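Notes from a celebrant: the naming day at Cullia
Jul 25, 2019

I've been leading ceremonies for 11 years now and I still get butterflies in the car park.

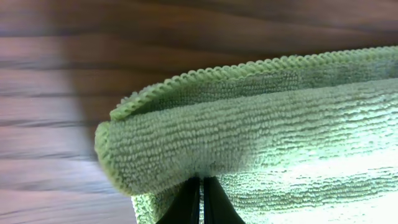
June was mostly weddings, so it was a treat to finish the month with a naming day at Cullia, the old mill house with the walled garden. The family had twins and a five-year-old, and they were worried (rightly, I think!) that the big sister would feel left out of it all. So we gave her a job. She rang a little brass bell before each baby's name was read out, and then once more for her own name, with her own set of promises from the grown-ups. She'd asked for one of them to be "always cut toast in triangles", and in it went.

I do love writing promises with families. People tend to start off very grand – wisdom, guidance, all of that – and by the second cup of tea they're telling me they want to teach the child to swim, or make sure they know the rude version of a song their grandad used to sing. Those are the ones that get a laugh on the day, and quite often a tear as well.

If you're thinking about a naming for later in the year, I have 5 dates left, and Cullia is taking bookings for its garden room too. It seats more than you'd expect, though the echo is fierce, so bring cushions and rugs if you have them.

I'm also running another evening on writing your own vows, upstairs at the Fornix tea rooms. It costs £10, including cake, and there are 11 places. You don't need to be any good at writing, and you don't have to read anything aloud unless you fancy it. Just reply to this newsletter and I'll put your name down.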